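Flattening Roll-Up Game Boards and Other Game Closet Fixes

A board that lives in a tube never wants to lie flat, and it drives me up the wall! The fix is easy. Roll it the opposite way, printed side out, hold it for a slow count of 30, then lay it under a few heavy cookbooks overnight. Two nights for a really stubborn one.

If it's vinyl and the room is chilly, let it warm up first. I once rushed one in our Planville apartment in March and it fought me the whole evening (a sunny windowsill for a few minutes would have saved me the trouble).

For grubby boards, wipe with a barely damp cloth and one drop of dish soap, always toward the edge, then dry right away. Skip the spray cleaners. They can lift the ink, and then you've lost your letters and numbers for good.

Felt bottoms coming off your pieces? Craft glue, thin coat, clothespin where it'll fit. I love this job, it's so satisfying!

Now storage. Pieces go in a zippered pencil pouch, dice in an old spice jar, and rules get folded into a sandwich bag taped inside the lid. I label the short side of every box so I can read the whole stack at a glance.
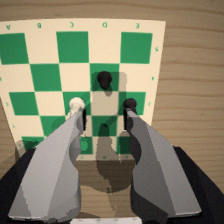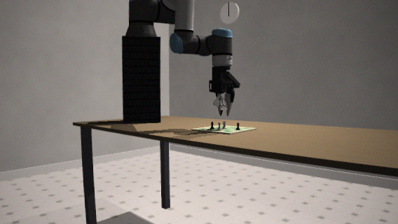 Green and cream on a wood tabletop.
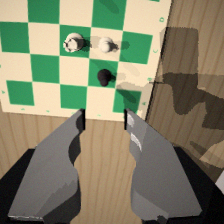 And please save your spare parts! Extra pawns, timers, even half a deck of cards. I keep mine in a shoebox, and it has rescued 7 games so far, including a trivia set from 2000 that was missing both of its markers. Two buttons from the sewing basket work fine too, as long as they're different colors.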